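Does the Sullbridge and Drarnard name agreement change anything for residents?

Posted by tradwood_lane
The two councils signed on Friday and the leaflet calls it historic. 1,222 people objected. Do I need a new address on my documents, or is this just a handshake for the cameras?

ranasinghe_k
Mostly the handshake, I'd say. The text only settles what the joint district is called in official letters. Your street and postcode stay put.
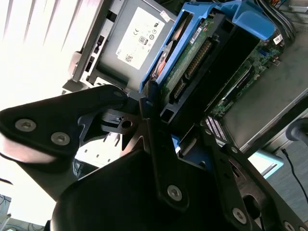 The leaflet also promises "closer ties", but I can't find a budget line behind it. Until there is one -- and I'm not holding my breath -- I'd leave your documents alone.

Hopeful2
wont last. they said the same about the bridge

millrace
Read clause 2 before you write it off. Either council can walk away after the next election, so "settled" is a generous word.

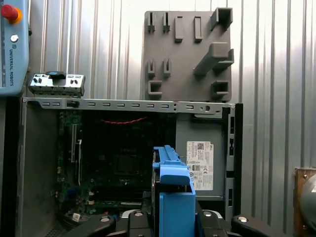 Businesses are a different matter. If yours has Drarnard in its registered name, ask the clerk in writing and keep the reply. I asked by phone and got two answers.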